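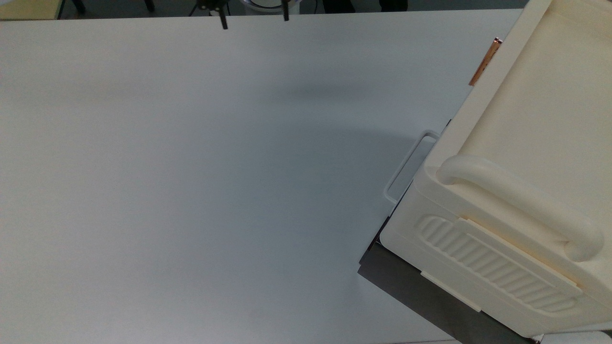
ullow_bench
Storage bins on a matt white worktop: does anyone put felt under theirs? Mine went grey in patches within nine months at the old flat. I now keep one large cream bin with a thick rounded handle on the front, set diagonally at the right-hand side, so the handle faces me and the rest of the surface stays clear. Lid closed, it takes 3 kg of paper on top without bowing.

Ospina4
Felt holds grit. Use silicone dots, 4 per bin, one near each corner.

clirmont
Disagree. Silicone left rings on my white top in August. Felt is fine if you replace it.

Ospina4
Which cleaner? Solvent softens the cheap ones.

clirmont
Plain soap and water.

ullow_bench
Rings are worse than grit for me. Trying felt on one end first.

Ikska121
Or keep the bin on the floor. A full one is nearly 9 kg and you will drag it sooner or later.

Posted Friday, October 23, 2020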